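Paper or Plastic at the Drinks Table: What I Found Out About Cups in Catterall Hall
Sustainability in Daily Life, final project report

Why I picked cups

I drink a lot of tea, and I drink most of it in the common room on the ground floor of Catterall Hall. There's a long table by the window where people help themselves, and every afternoon the bin next to it is stuffed to the top (I have personally squashed it down with my foot more times than I'd like to put in a graded report). So when we were told to choose one everyday object and follow it for a while, I didn't have to think very hard!

My question was pretty simple. How many disposable cups does our common room go through in a month, and would people use fewer if the table was set up differently? I ran the project through April, which turned out to be a good month for it, with no breaks and lots of people studying late.

The cups

We get paper cups for hot drinks and plastic ones for water. They come in sleeves, and the supply closet keeps a sign-out sheet, which saved me from having to go through the trash. The paper ones are plain white with a rolled rim, and I had never given that rim any thought before. If you unroll one (I unrolled a few, it's weirdly satisfying) you can feel how much stiffer the cup is with it than without it. It's also a lot nicer to drink from than a cut edge would be. 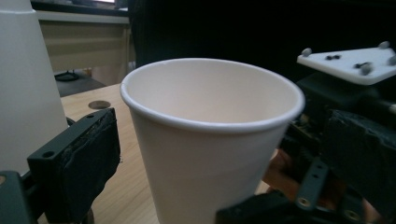 I'd use a mug if there was somewhere to wash it, but the closest sink is two floors up and I'm not walking a dirty mug past everybody. That was one of the comments left in the box I put out in the first week, and I got that same complaint in different words over and over. I had gone in thinking people just forgot their mugs. A lot of them own a mug, like their mug, and leave it upstairs on purpose.

A few others said they don't trust paper cups because they get soft. I tested this in my own kitchen with a cup from the closet and some very hot tea, and it was fine for the time it takes me to drink one. Leaving it overnight was another story. The seam let go and I had to dry off my notes, so please excuse the state of page 2 in my logbook.

What I changed

For the first half of the month I left everything alone and just kept records. For the second half I tried two things. I put a basket of clean mugs from the Ellbridge thrift store at the front of the table, with a tub next to it for dirty ones, and I washed them myself every evening. Then I moved the cup holder with the round wooden base away from the middle, where it had been the first thing you reached for.

I worried this would annoy people. One note in the box did say "where are the cups" with three question marks, but the holder was still on the same table, so I think that person was in a hurry.

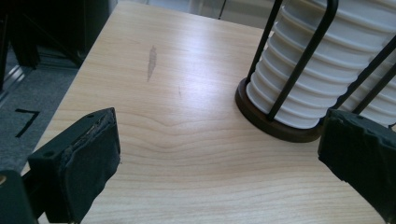 Figure 2. Cup holder on the common room table.

The numbers

Over the whole month we used 1,465 disposable cups, paper and plastic together. More than 700 of those went in the first half, and I honestly expected a giant drop after the mugs came out. There wasn't one! The two halves were close enough that I wouldn't want to claim anything from them. Paper went down a little and plastic went up a little, and it got warmer outside, so people may simply have been drinking more water.

The mugs did get used, though. I started with 6 and they were nearly always all in the tub when I came down to wash up, so I suspect I just didn't put out enough of them.

What I'd do differently

More mugs, for sure. I'd also record paper and plastic on separate sheets from day one, because I only started splitting them properly after the first week and had to work backward from the sleeves. And I'd ask for a sink, or at least a dish cart that goes up to the kitchen once a day. Washing up every evening was okay for two weeks, but I can't see anyone doing it all year for free.

The basket is still on the table, and I've added four more mugs since I finished the log.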